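Osora puts robot arms on the picking bench at Crichton

CRICHTON, Tuesday, January 7, 2025 — Household goods distributor Osora has handed the dullest part of its Crichton returns room to robot arms. The 15 people who used to sort mixed bins by hand now check, repair and repack instead.

"I've lifted a great many hairbrushes in my career and I shan't pine," said Senga MacAulay, bench lead. Shifts stay the same length. So, she notes, does the queue for the kettle. 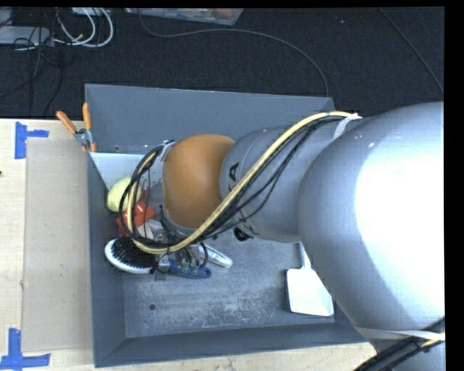 A robot arm over a bin of mixed goods, among them a blue-handled hairbrush.

Media contact: Blair Rennie, Osora press desk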